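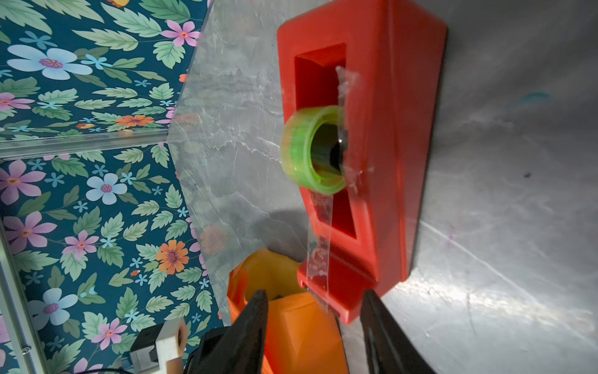

Figure 4. Wrist camera view during the tape task. The dispenser stands on end, with the two fingers at the bottom and the orange faceted object between and behind them.

4.3 What the tape task does and does not show

Most home-built arms are reported on blocks and cups. We think this flatters them. A block has flat sides, stays put, and looks much the same from one view to the next. Clear tape does none of these things, and we picked it for that reason. In Figure 4 the strip running down the face of the dispenser is slightly wrinkled and shows up mainly through small highlights. A second loose piece clings near the top of the recess. A policy that has learned to look for "the tape" has to tell these apart, and we have little evidence that ours does.

The arm was built by the two of us in a shared workshop at Fustgate, over evenings and one long stretch in August. The controller board is a Roden, and the fingers were printed from a pattern by Cuevas that we changed twice. We recorded 439 teleoperated demonstrations. Valdovinos drove 400 of them and Cuevas drove the rest, so any claim that the policy handles different operators should be read with that split in mind. We make no such claim.

Over 200 test runs, the policy closed the fingers on some part of the tape in a little more than half. We would caution against quoting that number alone. A run counted as a grasp if the fingers closed on tape at all, including on the wrong piece, and tearing the strip against the cutting edge was scored separately and came out much worse. Earlier drafts of this section folded the two scores together, and the result looked better than the arm deserves.

We are also unsure what the policy is looking at. The dispenser is red, the roll sits on a lime-green core, and both stand out sharply from the gray marble pattern of the work surface. When we covered the green core with gray paper, the grasp score dropped by almost a third, although the position of the tape had not changed. The simplest reading is that the arm goes to a spot at some learned distance from a green patch. Aren, the training package we used, offers attention maps, and these did highlight the strip in several runs. They highlighted the wallpaper flowers in others. We do not put much weight on them.

Glare is the second worry. It spreads across the lower right of the surface in Figure 4, and it moved with the time of day in our sessions. We did not control for it. Someone repeating this work under steady light may get a better score than ours, or a worse one if the highlights on the tape turn out to be what the policy depends on.

The whole build, with the rail, the camera and the spare servos, cost 1657 dollars. That is cheap next to a commercial arm, and it is the figure people ask us for first. It leaves out our hours and three sets of broken fingers. The Quintero gripper we borrowed for comparison held its calibration for the full test period; ours had to be reset most mornings. Section 4.4 gives the reset log and the scores for each session.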